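Hurden toy tidy set

README, still being filled in

What it is
Short clips of toys going into bins and coming back out, at home, on ordinary tables. 3832 clips in total. Sorted by room, then by bin color. Didon is the living room part, Rangel is bedrooms. Kitchen not started.

Layout
didon/ clips plus one notes file per table
rangel/ same
labels.csv one row per clip: toy, color, bin, in or out
skip.txt clips to leave out, read this first

Labels
Toy names are plain words: grapes, orange slice, shell, starfish, cheese. Anything with a string or tassel gets "string" in the extra column, these tangle and the end often hangs over the rim. Toy fruit is labeled as fruit, no "toy" in front. Plush goes under plush whatever animal it is.

Known problems
- 300 rows in rangel have no bin color. Will fix.
- shell and starfish got mixed up by the first labeler, check before you rely on either
- checked tablecloths make small white toys hard to outline
- clips run up to 60 seconds, a few stop befor the last toy is in

Splits
4 folds, by home. Don't shuffle across homes, the same shelves and drawers show up behind the table again and again.
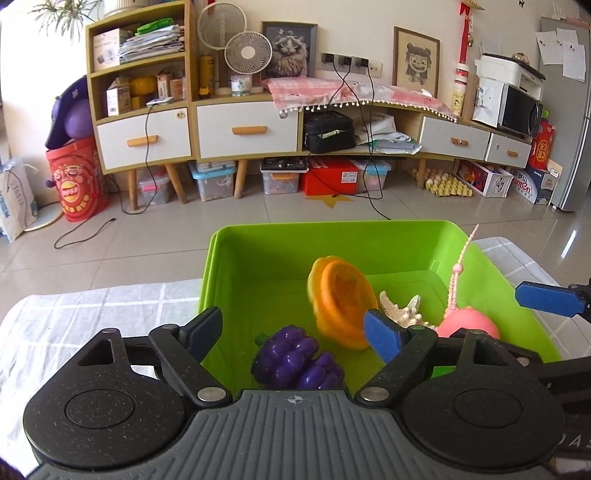
Grolelgate, March

Green bin, checked cloth. Grapes, orange slice, the white shell, and a pink round one with a beaded tassel (extra = string). The yellow cheese on the shelf behind is not labeled, only toys on the table or in the bin count. Same for plush on the side.

Todo
kitchen tables, recheck the shell rows, write a propper license note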